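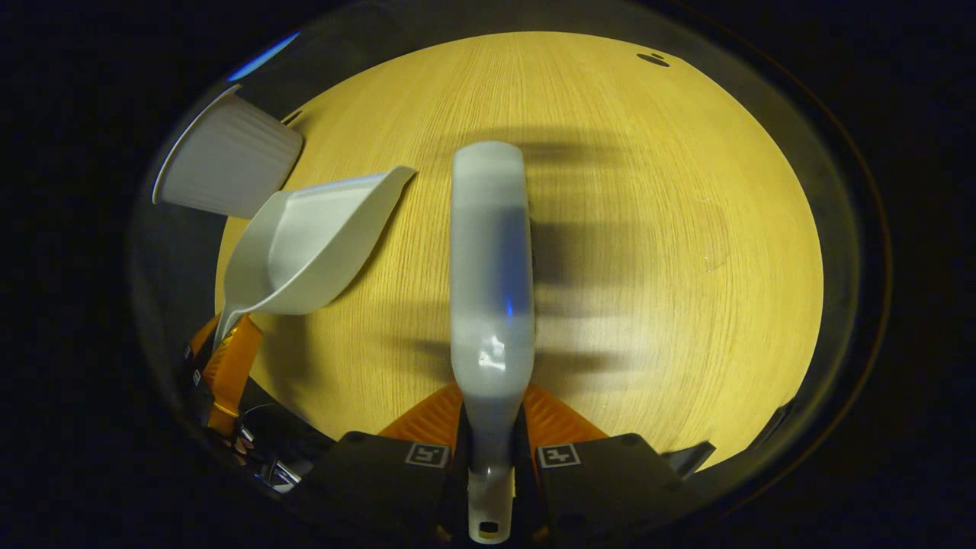
Fig. 8. White plastic handle on a light wooden tabletop.

Section 9: Setting Rear Damper Preload

This section applies to the Brustley rally coilover kit, gravel specification. Set the front axle first. Park the car on level ground with the fuel tank half full and the spare wheel in place.

1. Loosen the wheel nuts, raise the rear of the car and support it on stands under the sill points.

CAUTION: Do not work under a car held up by a jack alone.

2. Remove both rear wheels and brush all grit from the damper threads.

3. Release the lower lock ring with the Flistell C-wrench. Turn it counterclockwise.

4. Turn the spring seat until the spring is just held, with no free play. Mark this point on the thread.

5. Add preload from the mark: 8 mm for gravel, 9 mm for tarmac. Use the same value on both sides.

6. Tighten the lock ring to 70 Nm.

NOTE: On cars fitted with the Tredirar remote reservoir, check that the hose clears the anti-roll bar at full droop — reroute it if it touches.

7. Refit the wheels, lower the car and tighten the wheel nuts to the figure in the vehicle handbook.

8. Bounce the rear of the car several times, then measure ride height at each arch.

Recheck the lock rings after the first stage or test run. Rebuild the dampers every 2,000 km of competition use. See Section 10 for rebound settings.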